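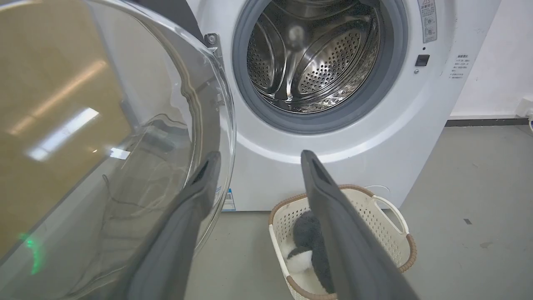

Forum: Laundry and Utility Rooms
Thread: Front loader, door open or shut between washes?

murov_lass
Apr 29, 2019
First ever front loader and I love it! The steel drum is so shiny I keep peering in at it. Do you all leave the door open after a wash? Mine sticks out a fair way into the room.

Kedville5
Open, always! Wipe the grey rubber seal too, right down in the fold. Five minutes and no musty towels.

brolten_bob
Disagree. I shut mine after an hour and it's never smelt. An open door is just a bruised hip waiting to happen. 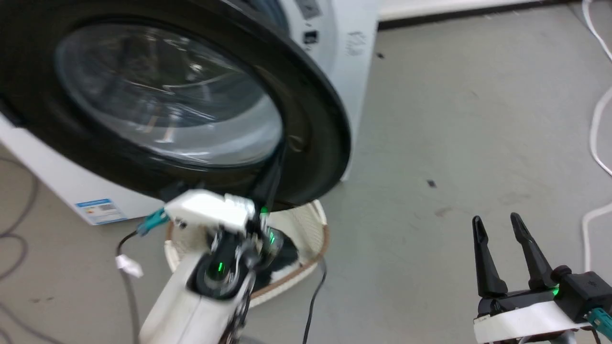

Kedville5
Bob, an hour wouldn't do it in my house! I keep a round woven basket on the floor by the machine, so everything goes straight from drum to basket - lovely and quick - and then the door stays open till bedtime.

Trinidad Sepúlveda
Two inches ajar does me fine. I do the glass as well, fluff loves it.

brolten_bob
Two inches I could live with. Still shutting mine at night, the cat gets in.

murov_lass
Ajar it is, then. Off to find a cloth!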